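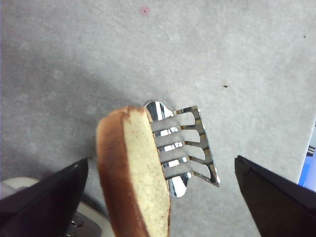

Gristia: a list of sourdough starters and what they did overnight

Gristia holds 629 feeding records kept by 77 home bakers. Each row is one feed: flour, water, room temperature, height of the starter before and after, and a notes column we have learned to fear.

Files

feeds.csv has one row per feed. jars.csv has one row per jar, with its name if the owner gave it one (most did, and we are sorry). notes.txt keeps the longer remarks in full, including the six from Phong Lâm on the subject of rye.

Known problems

Heights were read off the side of a jar with a rubber band, often before breakfast. Treat anything finer than half a centimetre as wishful.

"Warm spot" in the place column may mean an airing cupboard, the top of a fridge or a cat. Ask before you model it.

A temperature of 600 means the battery was flat. We left these rows in so you can practise filtering.

Jar names are not unique. There are several Clints.

Changes

09/09/2024: Hậu Võ merged the March feeds, then merged them again. The second lot has been taken out.

Using it

Free for any purpose. If you print a chart from it, please credit Quyên Ông and Philomena Brennan, who typed up the paper sheets and can still read each other's handwriting. Corrections go to Philomena, with the row number.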